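Project report, Group 4
Moving a small council's shared drive to the cloud
Aidan Mac Mathúna, Amra Babić, Lejla Softić
Supervisor: Nataša Vukčević

1. What we did

Our project was on file migration for Bravumbridge town council. They keep everything on one shared drive (the S drive) and want it in a cloud document system before the server contract runs out. We did not do the migration. We did the audit, a folder plan, a retention draft and a small trial with the planning office. Contact at the council was Gorazd Obradović, records officer, very patient with us.

Start was October. Two weeks lost waiting for read-only accounts, see section 5.

2. State of the drive

57 top-level folders. Some are departments, some are people, one is called "NEW use this one" and has not been used in years. Scanned the whole thing with Demodex, which gives file type, last opened, owner and a hash for duplicates. Main findings:

- Exact duplicates everywhere, worst in Planning and Events
- Lots of files owned by accounts that no longer exist
- Personal data in places it should not be (job applications in a general Admin folder, scanned IDs in Events)
- Old database files no one can open any more
- File paths too long for the new system. 2,215 of them, mostly planning applications where the full street address is in every folder name

The path lenght problem was not in our original plan but ended up taking the most time. Lejla wrote a script that suggests a shorter name and keeps the old one in a metadata column, so search still finds it. Works for nearly all. The rest have to be renamed by hand.

3. Folder plan and retention

First version was by department. Gorazd said no, departments get merged every election. Second version is by function: planning cases, licenses, property, meetings, staff, finance. Three levels max. Staff records separate with own permissions.

Retention: we matched each function to the council's own paper schedule, which is older than the drive. 41 record types. Where paper schedule had nothing (email exports, chat logs, web forms) we put "review" and left it for the council to decide. Not our call.

4. Trial with the planning office

Compared two tools, Smadi and Drovora, on the same copy of the closed planning cases.

Smadi: fast, easy to set up, but dropped the "modified by" field on Word files. Council needs that for appeals. Log is a single text file and hard to read.

Drovora: slower, ran overnight. Kept all dates and owners. Error report is a proper spreadsheet you can sort. Needs a paid license for the permissions mapping, we used the trial.

We recommend Drovora. Speed doesn't matter much if you run it Thursday night and over the weekend.

Planning staff tried the new folders for a week after. Good: search, version history. Bad: no more desktop shortcut, and they dont like the tags. Amra made a one-page guide for tagging, see appendix B.

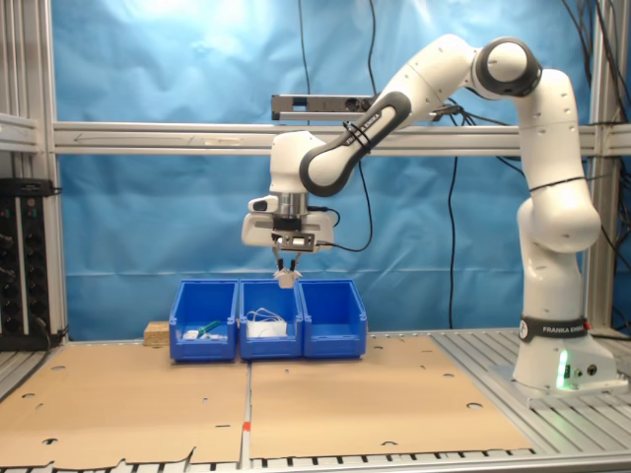

5. Problems

Accounts took too long. Next group should ask for access before writing the proposal.

Demodex crashed on the GIS folder, so we skipped it and the numbers in section 2 leave it out. Somebody needs to go back to that.

We never got to test restore from backup. It was in the plan, ran out of time.

6. Who did what

Aidan: scan, tool comparison, sections 2 and 4
Lejla: rename script, metadata
Amra: retention table, staff guide, interviews

Appendices: A retention table, B tagging guide, C rename script, D interview notes (names removed)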